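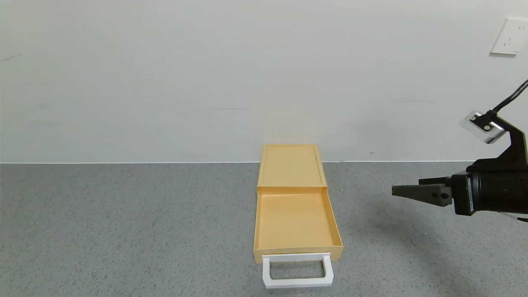

On Friday another member of the list wrote:

I'm about ready to give up on saving my own tomato seed. I did everything the leaflet from the Nuldale swap said, I fermented it in a jar, rinsed it, dried it on a plate, and put it in a little zip bag in the kitchen. This spring I sowed three trays and got next to nothing up. The few that did come up don't look like the parent at all, the leaves are all wrong. Meanwhile the beans I saved (and did nothing to, just shelled them into a bowl) came up like weeds. Is it the variety? It was Waltia, from plants I bought at the garden center. Should I just order from Moser every year like my mother did? Also how long does lettuce seed keep, I have a lot of it, and does anybody have a way of storing all this that isn't a shoebox? Mine has gotten away from me and half the packets don't say what they are.

(end of quoted message)

Oh, please don't give up! I've had springs like that and I remember exactly how it feels to stare at a tray of bare potting mix for three weeks, telling yourself you saw something green in the corner. I've been saving seed from my own garden for 20 years now and I still lose a batch now and then, so take what follows as one person's habits and nothing grander. I'll go through your questions in the wrong order, I'm afraid, and there's a long detour about squash.

The zip bag worries me more than anything else in your message. How dry was the seed when it went in? A plate in the kitchen can fool you. The top of the seed looks dry, it's all papery and fuzzy, and underneath where it was touching the plate it's still got moisture in it. Seal that up in plastic and it sits there for months and quietly dies. I did this with peppers one year and lost the lot. Now I spread tomato seed on a coffee filter, give it a week, rub it between my hands to break up the clumps (it sticks to the filter a bit, you can peel it off), and then give it another week. Two weeks total, in a room where nobody's boiling pasta. And then paper envelopes, always paper, at least until Christmas. If you want to move it into a jar after that, fine.

How long did you leave it fermenting? Your leaflet probably said three days, mine did. In a hot July that's too long in my kitchen! I've opened a jar on the third morning and found the seeds already sprouting little white tails in the goo, and once they've done that they're finished. In hot weather I check at the end of the second day. You want a skin of mold on top and the good seeds sunk to the bottom, and then you get it all under the tap. It smells terrible, by the way, I put mine out on the back step with a saucer on top and a brick on the saucer, after an incident with a raccoon.

Now the leaves being all wrong. I don't grow Waltia myself, so I went and looked for the tag on a plant a neighbor had given me, and the tag on hers says F1. If yours was the same, there's your answer about the leaves. It's a hybrid, the seed inside is a shuffle of the grandparents, and you'll get some of this and some of that. They may be perfectly nice tomatoes! I'd grow a couple on just to see. But you won't get Waltia back from them, and you'd want to start with something open-pollinated if you'd like the same tomato next year. I'm very fond of Zenik, a squat red one with ribbed shoulders that ripens before anything else I grow and makes a decent sauce if you cook it down long enough. I've been keeping it going from the same first packet for eight summers. It's a regular leaf type with the flowers closed up tight, so I don't bother to bag it, I just leave the middle plants in the row for seed and eat from the ends.

The beans coming up like weeds makes total sense to me. Beans want to help you. They pollinate themselves before the flower even opens, most of the time, and they dry in the pod on the plant, and if you can't dent one with your fingernail it's ready. The one thing I'd say about beans is weevils. If you see a neat round hole in even one bean, put the whole dry batch in the freezer for a few days, in a jar with the lid on, and let the jar come back to room temperature before you open it. I skipped that last part once and the beans got wet from the air, and you know how that ends.

Here comes the squash detour. You didn't ask about squash but someone always asks a month later, so I'm getting in early. Squash will cross with anything of its own kind over the fence. I had a lovely gray winter squash, dense and sweet, and I saved seed from the best one without thinking about it, and what I got the next year was a whole patch of enormous pale things with stringy flesh that tasted of water. My neighbor had a giant pumpkin that summer. Bees don't care about property lines. So if you want true squash seed you have to go out in the evening, find a female flower and a couple of male flowers that are going to open the next day (they get a yellow look at the tip), tape them all shut with masking tape, and go back early in the morning, 6 a.m. if you can stand it, and do the bee's job yourself. Then tape the female shut again and tie a bit of yarn to the stem so you don't eat it by accident. I enjoy it, I have to say. It's cool and quiet out there and the coffee tastes better. But it's a commitment and I only do it for one variety a year.

Lettuce! Lettuce seed is touchy about heat and not all that long lived. I've had good results out of it at 3 years and very patchy ones after that, though I've kept mine in a back bedroom that gets stuffy. If you have a lot of it, sow it thick and cut it small, or bring it to the swap. One more thing on lettuce, it won't come up in hot soil however fresh it is. For the fall sowing I water the row with cold water in the evening and lay a board on it, then lift the board every morning to look. The minute there's a sprout the board comes off.

Before you throw anything out, test it. Put ten seeds on a damp paper towel, roll it up, put it in a bag with the top open, and stand it somewhere warm. Write the date on the bag. If seven come up, great, sow as usual. If three come up, sow thick. If none come up, give it another week and then let it go. I do this in February when there's nothing else to do, and it saves me all that potting mix. I went through my whole collection last winter and ended up tossing 56 packets, and I did feel bad about it for an afternoon. Some of them were from my first garden.

As for storage, I'm the wrong person to ask if you want it to look nice. The swap library in Nuldale has 476 varieties in it and they use paper envelopes filed by plant family and then by year, and when I tried doing that at home I could never find anything, I don't think in plant families. I think in sowing dates. So my packets are sorted by when they go in the ground: indoors in winter, indoors in spring, straight outside once the soil warms, fall. When the time comes I take out that one bundle and everything in it needs doing. Once it's sown, the packet goes to the back. Simple enough that I can keep it up when I'm tired.

A shoebox is okay for that, but it's deep, and things burrow. A shallow plastic case with a drawer is better to my mind, one layer you can see all at a glance, and if it has a big open handle you can pull it out with muddy gloves on. Put it somewhere cool and dark and don't put it on top of the fridge like I did, the top of the fridge is warm. If your house is damp, toss in one of those little silica packs that come with shoes.

For the packets that don't say what they are, I'd make one envelope marked MYSTERY and sow the lot in a corner in May. You can usually tell the big groups by looking (onion seed is black and angular, carrot has that bristly look, beets are like little bits of cork) but inside the cabbage family it's hopeless, they're all round brown dots and you'll have to wait for leaves. And from now on, label at the moment you pick. I write on the envelope in pencil before I go outside, with the name, the year, and which bed. Pencil doesn't fade or run, and a marker does both if you leave it near a window.

And should you order from Moser? Well, sure, for some things! I still buy carrot and corn. Carrot crosses with Queen Anne's lace and we've got a whole roadside of it here, and corn needs far more plants than I've got room for if you want it to stay healthy. Their catalog is also good reading in January. But keep going with the beans, and try the tomato again with something that isn't a hybrid, and use the coffee filter.

If you send me your address off list I'll put some Zenik in the mail, it's last summer's seed and I tested it in February, nine out of ten up. I could also use some of that lettuce if it's a romaine type, mine bolted before I got around to staking it and then the rain knocked it flat.

Does anybody else here bag their peppers? I've been using old tulle from a fabric remnant and I keep getting aphids inside the bag where the ladybugs can't reach them. I'd love to hear what the rest of you do about that before mine start flowering.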